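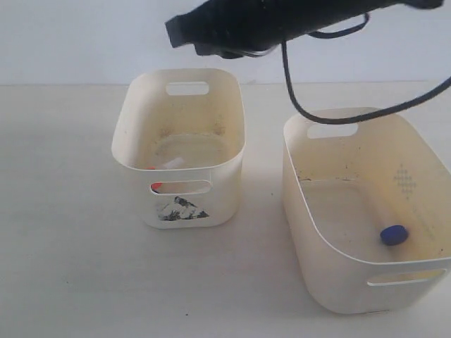
Print this page | E-mail this page

Bin Swap & Sorting Table: Common Questions

Please read before e-mailing, we get the same six or so every week. Thanks. Murray Rutherford, Jolivgate Household Exchange

What is the bin swap?
You bring storage bins you don't use, you take ones you will. Small stuff too, as long as it fits in a bin. No money changes hands.

What kind of bins do you take?
Plastic, clean, no cracks. Cream, white, clear, whatever. Handle cutouts fine. Lids nice but not needed. No cardboard, no wire baskets (they snag everything on the shelf).

How clean is clean?
Dish soap, warm water, dried all the way. Not wiped with a sleeve. Sticker goo has to come off as well, try cooking oil and leave it ten minutes.

Can I leave things inside the bin?
Please don't. Check the bottom and the corners, small things hide down there. Anything we find goes in the Tredidov drawer by the door and stays until the end of the next month.

I've got two sizes. Do they go together?
Only if the small one drops into the big one and comes out again without a fight. Otherwise seperate stacks. Small bins on the left side of the shelf, large on the right.

What size do I need?
Measure the shelf first. Depth, then width, then height, and leave a finger's room at the top if you plan to pull it by the handle hole. Most people go too big. A small bin per kind of thing works better for kids' toys, batteries, pens, hair ties. Big ones for towels, hats, winter gloves.

Won't small things fall out of the handle holes?
If the hole is low on the side, yes, they can. Line it with a bit of felt or turn that side to the wall. Or use that bin for bigger stuff and be done.

What is the Tam card?
Your swap card. One stamp per bin in, one stamp used per bin out. Lost card = new card, old stamps gone, sorry. Cards don't expire.

Do you have the Jevell dividers?
Sometimes. They go fast. We had 537 pieces come through last year and could of used twice that. Can't hold them for anyone.

How many bins have you moved so far?
3,568 at last count.

When can I drop off?
From 9:30 am till 4 pm, side door. Nothing left outside after hours, wind takes them down the street. Closed the second half of December.

Can you pick up from my house?
No. No van.

Cracked bin, what now?
Check the number on the bottom and ask your town's recycling desk. We can't take it, not even for parts.

Labels?
Masking tape and a marker. Peels off clean. Please no paint pen, we spend hours on it.

Question not here?
Ask at the counter, or e-mail and put "bins" in the subject line. Answers can take a few days.

Last updated: December

Print this page | E-mail this page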